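Book swap news

Shelves at Standen are full again – 300 paperbacks came in during June, mostly crime. Take two, bring 2 back, or don't bring any, we're past caring.
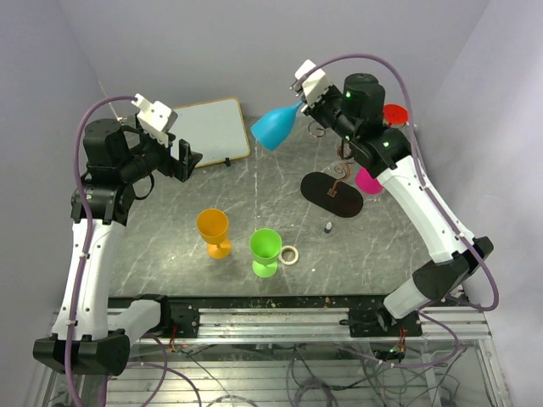 Reading group

Next up is The Lusside Letters. Only 70 pages in and already arguing about the ending, which some of us read first. Copies at the desk, 100 pence each. Large print on order, shoud be here before we meet.

Poetry shelf moved next to the door. Sorry to anyone who went looking upstairs.

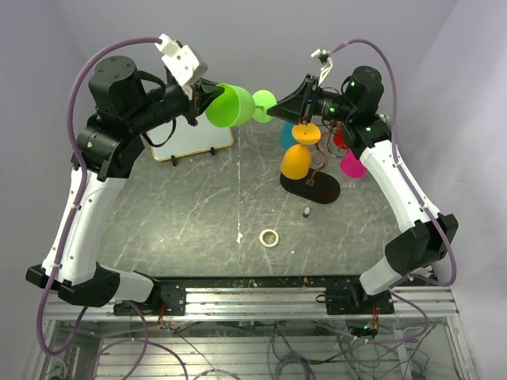
Two arms, one lime-green dumbbell shape held up between them.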